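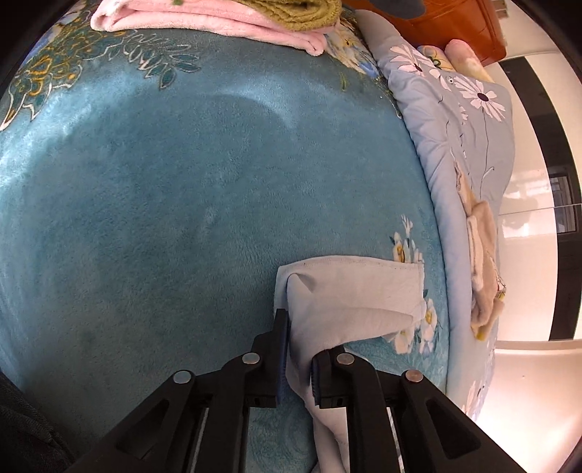 La manta Akanda en verde azulado, con la parte del estampado de hojas, y un paño claro por encima.

Manta de felpa Akanda: opinión tras una temporada de uso

La compré en la tienda de Detby para sustituir una manta de lana que picaba. Pagué 26 euros, más los gastos de envío, y llegó en una bolsa de tela bastante justa.

El pelo es corto y suave. Se marca al pasar la mano y quedan zonas más claras y más oscuras según hacia dónde se peine. A mí no me molesta, pero quien quiera un color liso y uniforme debería saberlo. El dibujo lleva hojas y pétalos con contorno crema, hojas en un tono oscuro y líneas interiores de un naranja dorado. En la web los colores salían más apagados.

La he lavado ocho veces a 30 grados, sin suavizante y con centrifugado corto. Las dos primeras soltó pelusa – conviene lavarla sola – y luego casi nada. El estampado sigue igual. Tarda en secar: tendida en casa en mayo necesitó la noche entera y parte de la mañana.

Abriga bien en el sofá. Para la cama se me queda corta de ancho, y en verano la guardo. También atrae los pelos del gato, que salen con un cepillo de goma.

Por ese precio la volvería a comprar, en la talla grande.

Svenja Fuchs

Buscar en el sitio
Escribe aquí lo que buscas

Reseñas recientes
Funda nórdica Pelenia
Cojín de lectura Jastside
Tendedero plegable: 25 semanas de uso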